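Cuaderno de taller, banco 2
Septiembre, empiezo a escribir a las 10:40

Tema: el brazo izquierdo cede durante la tarea del jarrón y la rosa. Lo apunto entero mientras lo tengo fresco, que la última vez lo dejé para después y acabé con tres hojas sueltas que no se entendían ni con lupa.

Resumen para quien venga con prisa: en mitad de una repetición, con el jarrón en el aire, el brazo izquierdo perdió fuerza de cierre sin dar aviso. El jarrón se escurrió de los dedos y cayó de lado sobre la mesa. No se rompió (¡menos mal, porque es de piedra y de recambio no tenemos nada!), la rosa salió rodando y nadie tenía las manos cerca. El banco queda parado hasta que se revise lo que cuento abajo.

Ahora lo largo.

La tarea es la de siempre del proyecto Ernitz: meter la rosa en el jarrón, acercar los dedos, levantar, inclinar, volver a dejarlo de pie. A mí me gusta porque es de las pocas en las que el objeto castiga de verdad una mala pinza. Un taco de espuma te perdona todo; un jarrón de piedra pulida con esa panza redonda, nada. Si agarras un dedo de más arriba, la piedra resbala hacia abajo y te enteras enseguida.

Arrancamos con la configuración de la semana anterior, control Pultmont, límite de corriente de los dedos en 1536 (unidades internas, no miliamperios, que ya hubo lío con esto) y lectura a 125 Hz. Las primeras repeticiones fueron bien, sin nada que comentar salvo un temblorcillo al aproximarse que ya conocíamos. Luego paramos para un café, volvimos, y a partir de ahí empecé a notar que el cierre sonaba distinto. No sé escribirlo mejor: un zumbido más grave al final del recorrido. Debí parar en ese momento. Lo dejo escrito porque es lo que haría constar si le hubiera pasado a otro.

El fallo, paso a paso según el registro:

- Orden de cierre aceptada, los dedos llegan a contacto, la corriente sube normal.
- Levantamiento normal, inclinación normal.
- Durante el mantenimiento, la corriente del dedo baja de golpe a 400 y se queda ahí, plana como una mesa. La consigna sigue en 1536.
- El programa no se entera. Sigue mandando la trayectoria como si tuviera el jarrón bien cogido.
- Caída.

Lo que me preocupa es el cuarto punto mucho más que el tercero. Que un motor se proteja y recorte corriente me parece estupendo, para eso está. Pero el recorte tiene que llegar arriba como aviso, y no llegó. Miré el histórico y la bandera de protección térmica sí se levantó dentro del controlador del dedo; se quedó allí, sin que nadie la leyera. La pasarela Nurmi filtra los mensajes por prioridad y ese tipo lo tenemos clasificado como informativo. ¡Informativo! Lo clasificamos nosotros, me temo, cuando nos quejábamos de que la consola escupía demasiadas líneas.

La temperatura: toqué la carcasa del dedo después de cortar y quemaba bastante. Repetí en vacío, sin jarrón y sin rosa, ciclos de abrir y cerrar contra un tope de goma. Al rato, mismo zumbido, mismo escalón a 400. Dejé enfriar, repetí y otra vez igual. O sea que se reproduce, cosa que me alegra un montón, porque los fallos que no se repiten son los que me quitan el sueño.

Causa probable (probable, no confirmada): el tiempo de mantenimiento. Antes la inclinación era un gesto corto y ahora, desde el último cambio de la tarea, el brazo se queda apretando a límite todo el rato que el jarrón está levantado. El dedo no tiene tiempo de soltar calor entre repeticiones. También he visto que el contador de ciclos de esa pinza ya ha pasado de 3000 y que la grasa de la reductora está oscura, así que puede haber algo de rozamiento sumado. Las dos cosas pueden ser verdad a la vez.

Lo que he descartado:

Cable suelto. Moví el mazo entero con el brazo energizado y en modo lento, la lectura no parpadeó.

Los dedos gastados. Las almohadillas tienen buen aspecto, las limpié con alcohol y la pinza en frío agarra como el primer día.

El jarrón. Lo pasé por agua templada y lo sequé bien por si tenía grasa de las manos. La diferencia, ninguna.

Seguridad. Esto va aparte y lo quiero claro. Cuando el jarrón cayó, mi primer impulso fue alargar la mano para pararlo, y la otra pinza seguía en movimiento. No llegué a meterla, pero el gesto lo hice. Regla desde hoy en este banco: si algo se cae, se cae. Primero la seta, después el brazo quieto, después las manos. He acercado la seta al lado del operador, que estaba en un sitio comodísimo para quien la montó y malísimo para el que la tiene que pulsar.

Cambios que he hecho ya:

- Aviso térmico del dedo reclasificado como parada. En Nurmi, tabla de prioridades, con comentario para que no vuelva a bajar sin que alguien lo lea.
- Comprobación de corriente durante el mantenimiento: si la lectura se separa de la consigna, el brazo baja el objeto despacio y se queda quieto. Probado solo en vacío.
- Manta fina de fieltro preparada para poner en la zona de caída durante las pruebas. No me convence del todo, cambia la altura de apoyo, pero prefiero recalibrar a recoger trozos.

Pendiente:

- Pedir grasa y juntas a Ridstead, y de paso preguntar qué par continuo admite ese dedo, que en la hoja que tenemos solo viene el de pico.
- Abrir la reductora. No lo hago hoy, quiero otro par de ojos.
- Probar con un límite más bajo y ver si la piedra aguanta sin resbalar. Mi apuesta es que sí, llevamos apretando de más desde el principio.
- Cambiar la rosa, que después del golpe ha quedado un poco tocada.

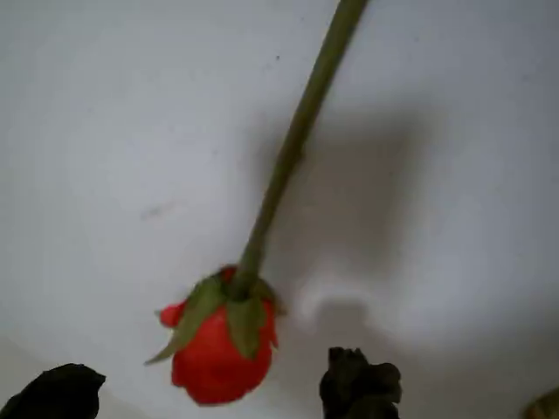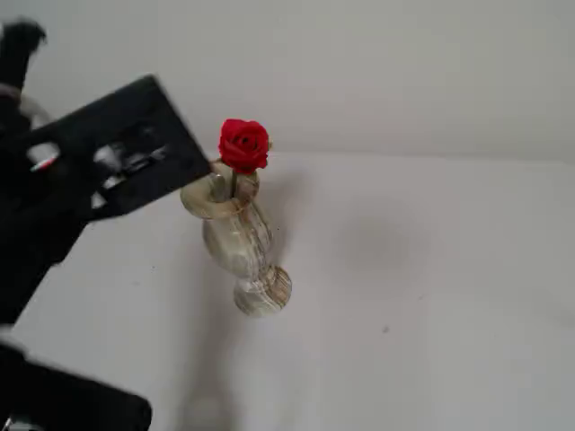
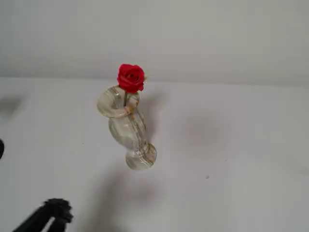
Tarea de la rosa, banco 2. En la última, el jarrón inclinado con la rosa puesta.

15:20. Añado: tercera serie en vacío con la parada nueva. Salta cuando debe y el brazo se queda quieto. Dejo el banco sin tensión y con el cartel puesto; que no se use con el jarrón hasta que esté abierta y mirada la reductora.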